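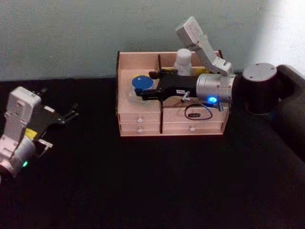

Joltudel Segmented Control for Two-Arm Benches

Catalog section: Research equipment / Manipulation / Software and bench kits
Maker: Shetty Bench Systems, Hunstead
Status: Shipping
Page revised: 17 July 2025

Overview

Joltudel is a control and training package for two-arm tabletop work. It comes as software alone or with the Dullero bench kit. It was written for labs that already own a pair of arms with parallel-jaw grippers and want to train policies for putting small goods away, taking them out again, and working drawers in a shared storage box.

The package implements one research method, gripper-event segmentation, which is described below with the result we have for it on the Dullero bench. Labs that want a general training framework should look elsewhere in the catalog. Joltudel does one thing and expects the rest of the stack to be in place.

Method

A teleoperated demonstration is usually stored as one long recording and cut into training windows of fixed length. A window may start halfway through a grasp and end in free travel. The policy then has to learn contact motion and travel motion from the same windows, although the two need different speeds and different tolerances.

Joltudel cuts each recording at gripper events. An event is logged when a gripper's commanded width and measured width stop agreeing, or when they agree again after a closed period. The first marks contact with an object. The second marks release, or a grasp that closed on nothing. Each arm is segmented on its own clock, so an event on the left arm does not cut the record for the right.

Segments are sorted into three types:

Travel. Gripper state constant, no contact.
Contact. From shortly before the event until the object is held or the attempt is given up.
Carry. Object held, arm moving.

The policy is trained on all three types with a type flag as an extra input. At run time the flag comes from a small classifier that reads the same width signals. It uses no camera data. The camera stream goes to the policy only.

A contact segment can be replayed from its start. If the classifier reports a grasp that closed on nothing, the controller backs the arm up to the start pose of that segment and tries again from there. Without segmentation the usual fallback is to return the arm to its home pose and begin the whole task over. 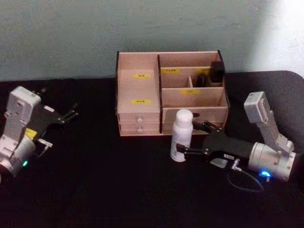
Right gripper closed on the spray bottle in front of the organizer, left gripper open.

Result

The method was tested on the Dullero bench by Rajeshwari Suvarna and Tharun Nair. The task set has 9 tasks, all done at a wooden organizer with drawers and open compartments. They cover standing a bottle in an open compartment, taking a bottle out, picking up a lid, and opening and closing a drawer. Each run had a limit of 60 seconds. A run that reached the limit was scored as a failure, whatever state it was in.

A total of 491 demonstrations were recorded. After screening, 295 were kept for training. Demonstrations were dropped for one of the following reasons: a lost camera stream, an operator stop, or a width signal too noisy to give a clean event. The last of these was the most common and accounts for the filter settings now shipped as default.

Two policies were trained on the same kept set, one with fixed windows and one with gripper-event segments. Network size, training time and camera views were the same for both.

The segmented policy finished more runs inside the limit on every task that includes a grasp. The gap was widest for lids, where a first attempt often closes above the rim, and the short backup leaves time for another. On the drawer-closing task there was no difference worth reporting. Closing a drawer is a push with the fingertips and produces few width events, so the segmenter has little to work with.

Run times were less even for the segmented policy. A run with no retry is as quick as before. A run with several retries can use most of the limit. Users who need steady cycle times should set the retry cap low and accept the lost runs.

The full score sheet, including the dropped demonstrations and the reason for each, is supplied with the package.

Dullero bench kit

The kit is the fixed part of the setup and does not include arms, grippers or a computer.

Contents:
Table mat, black, matte
Wooden organizer with drawers and open compartments
Label set, yellow, for marking compartments
Clamp pair for the arm bases
Mounting post for one overhead or head-height camera
Cable guides
Printed layout sheet

The mat is dark to keep light-colored objects easy to separate from the background. It also marks. Wipe it with a dry cloth and replace it when the surface turns shiny, as a shiny mat reflects status lights on the wrists and shows up as stray color in the lower part of the image.

The organizer is not fastened down as supplied. For drawer tasks, fix it to the table with the tape strips in the kit. For pick and place tasks it can be left free, and small shifts between runs are useful training variation.

Requirements

Two arms with position control and a readable joint state
Parallel-jaw grippers that report measured width
At least one fixed color camera with a view of the whole work area
Linux workstation with a supported graphics card
Wired network between the workstation and both arm controllers

Vacuum grippers are not supported. Grippers that report only open and closed will run, but empty grasps cannot be told from full ones and the retry function is switched off.

Setting up

1. Clamp both arm bases so that the grippers can meet in front of the organizer. Each arm should be able to reach over the top of the box without the elbow passing above the other arm.

2. Route the gripper cables. A cable that hangs in front of the organizer can catch on a drawer handle. Leave enough slack for full wrist rotation and no more.

3. Run the width check. The tool opens and closes each gripper without load and stores the noise level. Repeat the check after changing fingers or pads.

4. Record a short demonstration and open it in the segment viewer. Every grasp should show one contact event. Two events close together usually mean the threshold is too tight. A missing event on a soft bottle usually means it is too loose.

5. Set the retry cap. The default allows two retries per contact segment.

6. Block direct daylight. A bright patch on the wall behind the bench is harmless if it stays put. A patch that moves during a recording day will be learned along with everything else, and policies trained that way get worse when the blinds are changed.

Known limits

Thin-walled bottles deform under the grip, which spreads the contact event over a longer period. The segmenter then places the cut late. The "soft object" setting moves it earlier, at the cost of some false cuts in travel.

Both arms may be in contact at once, but a handover from one gripper to the other is stored as two unrelated events. Linking them is planned for the next release. We have no date for it.

The collision check covers arm against arm and arm against table. The organizer is handled as a plain box with its drawers shut. An open drawer is not in the model.

Objects lying against the back wall of a compartment are hard to reach for any parallel gripper, and segmentation does not change this.

Release notes, current version

Filter defaults changed to the values used in the test above.
Segment viewer shows left and right arms on separate tracks.
Backup motion now keeps the wrist angle of the segment start. Earlier versions let the wrist turn back first, which could sweep the fingers across a compartment edge.
March recordings made with the beta must be converted before use. The converter is in the tools folder.

Ordering

Joltudel, single-bench license
Joltudel, site license
Dullero bench kit
Replacement mat
Replacement organizer
Label set

Prices are given on request and depend on the license type. Academic groups should include the name of the department and the arm model in the request. Kits are packed in Hunstead and ship flat, apart from the organizer, which ships assembled.

Contacts

Quotes and licenses: Fouzia Janjua
Bench kit and spare parts: Mahfuz Bepari
Software support and score sheet requests: Bindu Amin

Support requests should include the width check file and one segmented recording that shows the fault.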